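The Return of the Long, Low Sideboard

2018-02-12

For much of the last generation, the sideboard was the piece of furniture that families inherited and then moved to the garage. It belonged to the formal dining room, and as the formal dining room disappeared from new floor plans, the sideboard went with it. It is now coming back, in a plainer form and in rooms where it was seldom placed before.

White surfaces, wood and gray
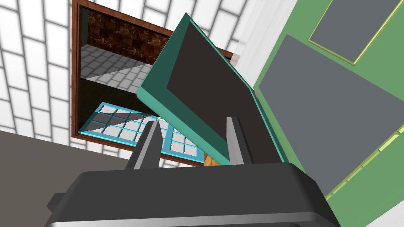
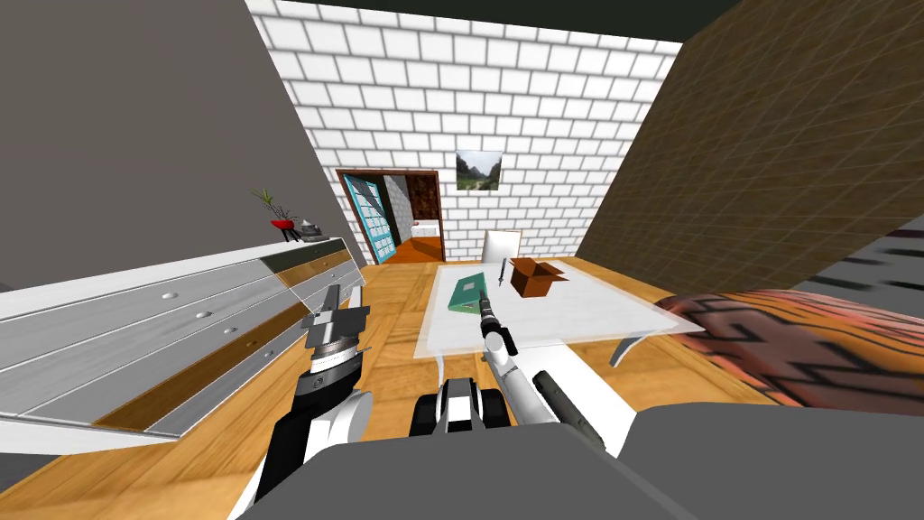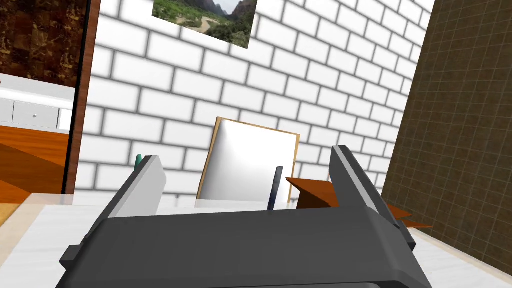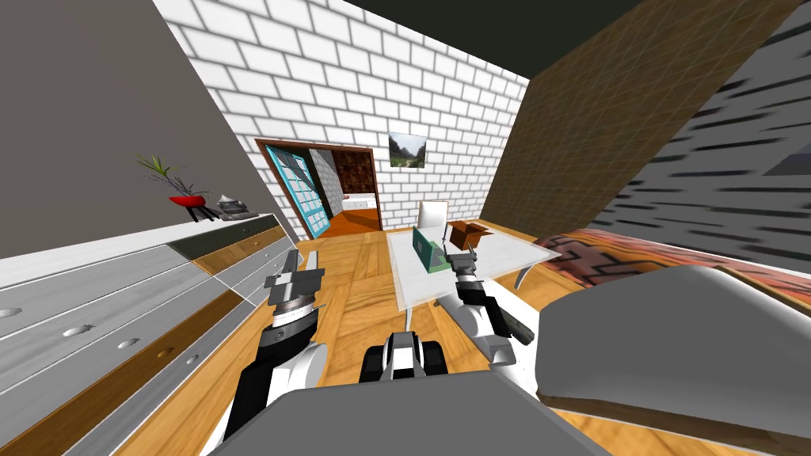

Where the Piece Came From

The sideboard began as a serving table. Drawers were added for cutlery and linen, and cupboards followed for plates. By the time it reached the average household it had grown tall, dark and heavy, often with a mirror or a rack above. Few owners moved it once it had been set against a wall.

The low version is a product of smaller homes. Lowering the top leaves the wall free for a window or a shelf, and stretching the length recovers the storage that was lost. Dunbar, a maker of household storage, lists 16 versions of the low sideboard in its current catalog. Only two are described as dining furniture. The remainder are offered for bedrooms, hallways and living rooms.

What Buyers Are Choosing

The furniture retailer Nosley reports that it sold 864 low sideboards last year, against 525 the year before. White was the most requested finish, and pieces that combine a white body with a strip of natural wood sold out twice. Handles have become smaller. Many customers now ask for a simple round knob or for no handle at all.

Price remains a concern. A well-made sideboard costs more than a bookcase of the same length, chiefly on account of its drawers. Drawer runners are the first part to wear, and buyers are advised to open every drawer fully in the showroom and to press down lightly on the front edge. A drawer that dips under a hand will sag under a stack of plates.

Length, Height and Clearance

Ukeo, which designs fitted interiors for apartments, recommends a sideboard of no more than 6 feet for a room of ordinary size. Longer pieces can be handsome – the Staltumell range includes several – but they leave little space for a door to swing or a chair to be drawn back. The clearance in front matters as much as the length. A person must be able to kneel before the lowest drawer and open it completely.

Care of a Glossy Finish

Glossy surfaces show dust within a day and scratches for many years. A soft, damp cloth is sufficient for weekly cleaning. Scouring powders should not be used. Plant pots require a saucer, and felt pads should be placed under lamps and ceramic bowls. Wood trim may be waxed each February, before the spring light makes dull patches easier to notice.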